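Wavgate bouldering, kids' hour — is it worth the drive?

tmacmathuna
Hi all, Treasa Mac Mathúna here, new to the forum! Thinking of bringing my two in April.

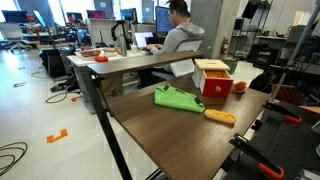

They're six and nine and have only ever climbed the backyard fence, bless them.

slabfan80
Oh, do it! Lovely staff, and the walls were repainted in a gorgeous colour.

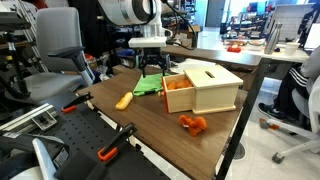 Mine still talk about the traverse.

Partanen
Sorry, I disagree — too crowded by 10 am. Verkeck is calmer.

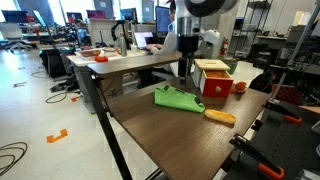
And parking's easier, too.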